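Sorting Out the Bathroom Odds and Ends on One Table

October
By Kelly Pearce

I love this job. I know that's a strange thing to say about old toothbrushes and half-used travel bottles, but give me a clear table, a tub of wipes and an hour after breakfast and I'm a very happy woman. Our house was built in 1936 and the bathroom has exactly one cupboard, so everything small ends up in a heap behind everything big. Twice a year I pull the whole lot out and start again, and this is how I do it.

What you'll need

A table you can wipe down
A canister of cleaning wipes
A bowl of warm soapy water
Two old towels
A marker and a roll of masking tape
One small zip bag or clear pouch for each person in the house
A bin within reach

Step 1: Get it all out of the bathroom

Don't try to sort in the bathroom itself. There's no room, you'll knock something into the basin, and you'll be tempted to shove things straight back on the shelf. Carry everything out to the kitchen or dining table in a washing basket. Check the toiletry bags in the suitcases too, and the glovebox if you're a camping family like us (I once found three mini toothpastes in ours and a comb I'd been missing since Zelwood).

If your table is bare timber, wipe up any drips as you go. Mouthwash and hand soap can both leave a mark if they sit, and I have a pale ring on ours to prove it.

Step 2: Put like with like

Start at one end and make little groups. Toothbrushes go together, small bottles go together, and anything in a clear plastic bag or case gets opened and emptied. I keep the wipes standing at the back where I can grab one without reaching over everything. 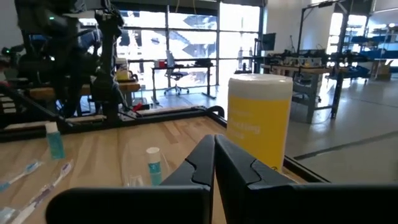

Toothbrushes in one corner, the little bottles beside them and the wipes close by.

Don't worry about being neat yet. The groups only need to be far enough apart that you can tell them apart. If something doesn't belong anywhere, leave it to one side and keep moving — you'll have a better idea by the end.

Step 3: Deal with the toothbrushes

Pick each one up and look at the bristles from the side. If they're splayed out or flattened, it has finished its life as a toothbrush. Mine go into the laundry cupboard for scrubbing grout and the tracks of the sliding door, with a band of masking tape around the handle so they never, ever wander back to the bathroom!

Any brush you're keeping gets a good rinse under the tap, a shake, and a lie-down on the towel. Let it dry right through before it goes into a cover or a bag. A damp brush shut in plastic gets a smell you won't forget.

Write initials on a bit of tape if two people in your house like the same colour. We learnt that one the hard way.

Step 4: Check the small bottles

This is the fun part, because you nearly always find more than you thought you had. Take the cap off each bottle, sniff, and check for a date. If you can't work out what the liquid is, don't guess. Plenty of mouthwashes, shower gels and hair products come in much the same blues and greens, and you don't want to find out which is which with a mouthful. Out it goes.

If you've got two bottles that are definitely the same product, use up the older one first. I don't pour one into the other any more. It's messy, and you end up with no idea how old the result is.

For bottles you refill yourself, wash them in the soapy water, rinse well and stand them upside down on the second towel. When you fill them again, stop a little short of the top. I like the 50 mL size for a weekend and 80 mL for a full week away, and I label every one with what's in it and the month I filled it.

Step 5: Wipe, then pack

Run a wipe around the necks and under the caps, where the gunk collects, and then over the outside of the pouches. Let everything air for a few minutes. If your wipes are the disinfecting kind, follow the directions on the label and keep them away from toothbrush heads and anything else that goes in your mouth.

Now fill the pouches, one per person: brush, toothpaste, a couple of small bottles with the lids done up firmly. I stand bottles upright along one side and lay the brush on the other. Pouches go on the top shelf, ready for the next trip, and the everyday things go back where you can reach them.

Give the table a last wash with plain soapy water before anyone eats at it, and dry it off with whichever towel is still dry.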